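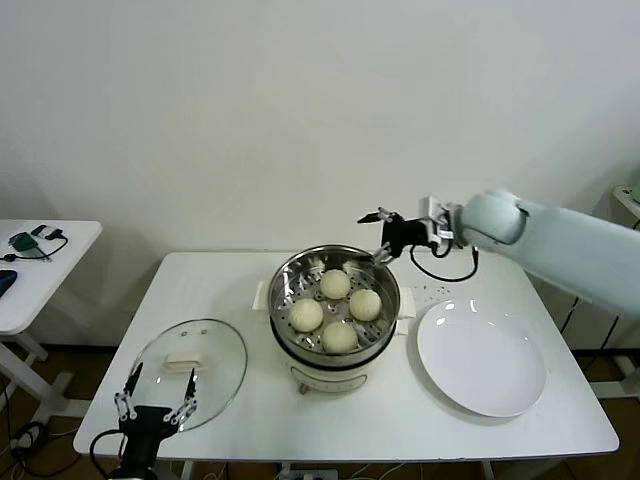 Hair feels coated a day after wash day – is it my water or my leave-in?

Posted by curlsandcarbs, 4/16/18

Hi all! I've been natural for a little over two years and my hair (low porosity, shoulder length when stretched) was doing great until I moved apartments. Now it feels waxy the day after I wash it, and my twist-outs dry with this dull film on them. I use the Akyol cream leave-in and seal with a little grapeseed oil, same as always. My roommate's hair is fine, but hers is relaxed and she washes way more than I do. I had the tap water tested and the hardness came back at 446, which the lab sheet called very hard. Do I need a shower filter, or should I change products first? I'd like to spend under 20 bucks if I can.

dustyroots

Hard water, no question. My old place tested at 464 and my hair felt like a candle. Get a chelating shampoo – a plain clarifying one didn't do much for me, you want one that lists EDTA or phytic acid on the back. I use the Nomov one every third wash and deep condition right after, under a plastic cap for half an hour, or my ends get crunchy. I wouldn't bother with a filter yet. Most of the screw-on kind are made for chlorine and they don't soften anything. Mine sat in the shower for a year and the water tested the same.

kinkyinmay

throw out the leave in, creams are too heavy for low po. i went to the Kudilo spray and never looked back

twistout_tess

I'd go easy on tossing anything. Do one chelating wash, then use your leave-in on half your head and skip it on the other half. If both sides feel fine, it was mineral buildup and you can keep your cream (yay!). If only the cream side is waxy, there's your answer. Also try putting it on soaking wet hair, in smaller amounts than you think you need. I was using a palmful per section and wondering why I felt greasy! And if you can stand it, do your last rinse with a jug of distilled water. It costs next to nothing and made a bigger difference for me than switching conditioners did.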